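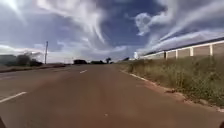
3. Changing the toner cartridge and the waste toner box

Sooner or later your Koltumora 2860 will put up the message "Toner low" on its little screen, and there is no need to drop everything when it does. The printer is only letting you know that it would like a fresh cartridge before long. You can carry on printing until the pages start to look pale, and plenty of people do. When you're ready, set aside a few quiet minutes, put down a sheet or two of old newspaper, and work through the steps below at whatever pace suits you.

Before you start

You will need a new Ollow cartridge (the box should carry the same letter as the label inside your front cover), a dry cloth that doesn't shed, and a plastic bag big enough for the old cartridge. If the message reads "Waste box full" instead, skip ahead to the second set of steps.

CAUTION: If the printer has just finished a long job, the metal rollers toward the back will be very hot. Leave the front cover open and let them cool before you reach in.

Replacing the cartridge

1. Leave the printer switched on. It needs power to notice that the cartridge has been changed.

2. Open the front cover by pulling on both sides of it together. It will come down and rest flat.

3. Take hold of the green handle and draw the old cartridge straight out toward you. Slip it into the plastic bag right away and fold the top over.

4. Take the new cartridge out of its wrapper, hold it level with both hands, and rock it gently from side to side a few times. This loosens up toner that has settled in storage, and it makes a real difference to the first pages. 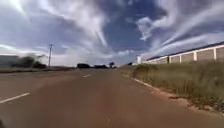 5. Pull the orange tape out of the side of the cartridge in one slow, steady motion. Please don't tug at it sideways, as it can snap, and a snapped tape is a nuisance to get out.

6. Slide the cartridge in along the rails until you feel it click. If it stops short, bring it all the way out and try again with a lighter hand.

7. Close the front cover and wait. The printer will hum and turn over for a little while, and then the screen should go back to "Ready."

Note: Try not to leave the new cartridge sitting out in bright light between steps 4 and 6. The drum underneath doesn't care for it, and you may see gray bands on your pages for a while afterward.

Replacing the waste toner box

1. Open the left side door. The waste box is the clear one at the bottom.

2. Press the tab down and ease the box out, keeping it upright the whole way.

3. Push the cap from its parking spot firmly over the opening. Do this before you carry the box anywhere at all!

4. Slide in the new box until the tab springs up, then close the door.

CAUTION: Never empty a waste box and put it back. Used toner is dusty and clings to everything, and the box has a sensor window that won't read properly once it has been smeared.
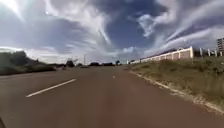
Gönül Keskin wrote to us that she had wiped up spilled toner with a warm wet rag and ended up with a gray shadow on her carpet, and she asked us to put the advice about cold water somewhere easy to find. We're happy to oblige. Use a dry cloth first, then a cloth dampened with cold water, and keep warm water well away from it until every trace is gone. An ordinary household vacuum isn't suitable either, as the finest powder can pass right through the filter.

Sending back the empties

Your new cartridge came in a box with a return label tucked under the lid. Put the bagged cartridge in that box, stick the label over the old one, and hand it in wherever you normally send parcels. Capped waste boxes can travel along with it. They go to our depot at Curdale, where they are sorted by hand. Up to three cartridges may share one larger carton, provided each is in its own bag.

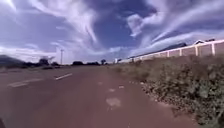 Can I send back a cartridge that was refilled by somebody else?

Refilled cartridges are welcome at Curdale, as long as they fit this printer and aren't leaking. Write "refilled" on the outside of the bag so that the sorters can put it in the right bin. A leaking one should go into two bags, each taped shut.

If the screen still asks for toner after a change, turn to section 2, "Messages and what they mean," and look under "Cartridge not seen."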